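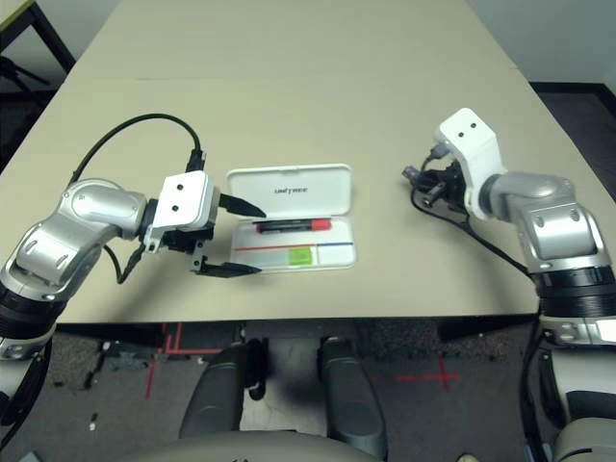 White pen case, lid up. The red-capped marker is at the back of the tray.

The Great Pencil Case Question

Every April the supply closet at the Burport office gets turned out, and every April we learn something unflattering about ourselves. Last year it was the staples. We had enough to fasten the town to the pier. This year it was pens, which were in the mugs, in the drawers, behind the radiator and, in one case, in a potted plant, where somebody had been using it to prop up the basil.

Remo Mösli, who took on the closet after losing a coin toss, proposed a system. One hard case per table, with a lid, stocked with the things people come looking for and nothing else. Remo has proposed systems before. Older readers will remember the labeled spoons. But he had already emptied three drawers onto the floor by the time anyone could object, and it seemed kinder to let him continue.

So the cases are in, and after a few weeks of living with one at the front table I am prepared to say it is fine. I may even be fond of it.

The rules for what goes in are short and were argued over at a length I won't inflict on you. A marker, because labels have to be read from the other side of the room. An eraser in its sleeve. Something thin in red and something thin in blue, for people who correct things and people who correct the corrections. No paper clips. Paper clips breed. No loose change, no cough drops, no keys to bicycles that left the building years ago.

Lorenz Strebel asked for a pencil sharpener and was turned down on the grounds of shavings. He has taken it well, in the sense that he now sharpens his pencils over the recycling bin with great dignity, at a volume meant for all of us.

The second half of the system is the table itself. It's supposed to be clear by six on Tuesday so the Garnby people can have it for their mending evening, and for as long as I have worked here it has been no such thing. There was always a catalog, or a mitten, or one half of a sandwich with a note on it. Remo's position is that a table with a case on it gets cleared faster, as most of what lies around on a table is there for want of somewhere to go. I thought this was the kind of thing people say in magazines. Then I wiped the whole top down in one pass, corner to corner, without lifting a single mug, and had to go and sit down.
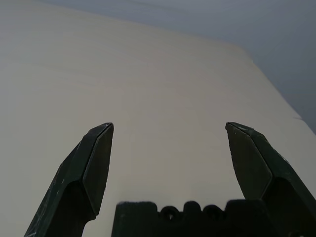
Bare tabletop, all the way to the edge.

A word on wiping, as several of you have written in about ink. The pale tops show everything. A damp cloth first, then a dry one, and if there's marker on it, go at it the same day. Marker that has been left over a weekend has moved in and will be wanting its mail forwarded. Do not use the green scouring pads. We have one table that was cleaned with a green scouring pad in good faith, and it now lives under a cloth in the hallway – you will know it by the plant.

Back to the cases. If you're setting one up at home, and a surprising number of you seem to be, get one with compartments. An open box is just a smaller drawer, and you already know how you behave with drawers. The long channel takes the marker. Anything thin goes along a wall, where it will lie down and behave. The eraser gets its own spot or it will pick up ink from its neighbors and hand it on to your crossword.

Then leave some room. This is where most people go wrong, me included. I saw an empty bit of tray on the first morning and put in a second marker, a glue stick and a small ruler, and the lid wouldn't close, and Remo came by and took them all out again without saying a word. He has a way of not saying a word. The ruler is back in the Fandine box with its cousins.

The lid, by the way, stays open during the day and shut at night. This was put to a vote by Lorenz, who lost it, and who would like it recorded that a closed lid keeps dust off. It is so recorded. It also keeps people from putting the pens back, and we tried it for a week and found most of them in the kitchen.

Some housekeeping. Spare refills are on the second shelf, left side, behind the tape. If you take the last one, write it on the sheet, and please write what it was, as "one (1) thing, blue" was of limited help to the person placing the order. Dried-out markers go in the tin by the door and do not go back in the case in the hope that they'll recover overnight. They have had their rest.

We have plenty of surplus pens to give away, all tested on the back of an envelope, and you're welcome to a handful from the box under the coat hooks. A handful is a human hand. The person who brought a tote bag knows who they are.
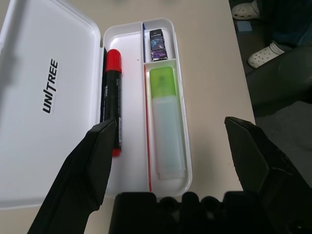

What is the best way to store markers so they don't dry out?
Lay them flat with the cap pushed on until it clicks. Standing them cap-up lets the ink settle away from the tip, and the first few words you write will come out as a suggestion.

Next month it's Lorenz's turn with the closet, and he has asked for the envelopes. Anyone holding a box of the windowed kind, please bring it back before he starts.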